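Home baking kitchen checklist, with comments
Filled in by Mwajuma Rugemalira, January, before the Gurnar bake sale

1. Oven door closes fully – OK
Seal wiped down. Slight wear at the bottom corner.

2. Oven thermometer matches dial – NOT OK
Dial set to 300, thermometer read 13 degrees lower. Go by the thermometer until the Vurkley is serviced.

3. Racks level – OK

4. Mixer cord and plug – OK
Checked along the full length, no cracks. Keep the cord away from the sink side.

5. Flour bins closed and labeled – OK after correction
The rye from Pacheco had no date on it. Dated now.

6. Proofing spot – OK
76 degrees on top of the fridge. Dough must be covered.

7. Oven mitts – NOT OK
One has a thin patch at the thumb. Thrown out, new pair needed.

8. Knives and bread lame – OK
Blade changed. Old blades go in the tin, never loose in the trash.

9. Allergen cards – 4 needed, 4 written
Walnut loaf must be wrapped on its own.

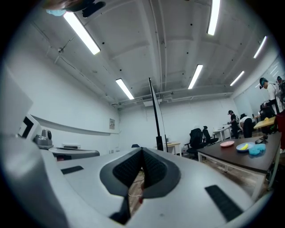
10. Cooling area – OK
Racks washed. Leave the loaves until fully cool before bagging, or the crust goes soft.

11. Smoke alarm – OK
Test button pressed, alarm sounded.

Still to do: call Gatine about the oven, buy mitts, check item 2 again after the repair.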